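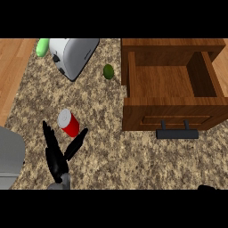
A **worktop** (also *counter* or *countertop*) is a fixed horizontal surface, usually set on base cabinets, on which food is prepared and small appliances are kept. The term covers the slab itself, its edging and any upstand joined to it at the wall.

## Materials

Granite is an igneous rock made up mainly of quartz, feldspar and mica. The grains are large enough to be seen without a lens, and their mix gives the slab its colour. Trade names say little about geology — several stones sold as granite are gabbro or gneiss. Slabs for kitchens are commonly cut to a thickness of 2 or 3 cm. The thinner slab may need a backing board.

Other materials include solid timber, laminate on chipboard, stainless steel, slate and cast concrete. Marble is softer than granite and is etched by weak acids such as lemon juice and vinegar.

## Finish and sealing

Polished stone is ground with finer and finer abrasives. Honed stone is stopped at an earlier grade and has a matt face. Both are porous to some degree, and pale stones are usually treated with a penetrating sealer, which slows the uptake of oil and water but does not form a film.

## Fitting

Templates are taken after the base cabinets have been levelled. Joints are placed away from the sink cut-out where possible, as the narrow strips in front of and behind the bowl are the weakest part of the slab. An overhang of around 4 cm is left at the front in some layouts; deeper overhangs need brackets.

## Terminology

Gunhild Gunnlaugsson's glossary of kitchen joinery separates the *worktop*, which is fixed, from the *table board*, which can be lifted off. The Eskildsen catalogue uses one word for both.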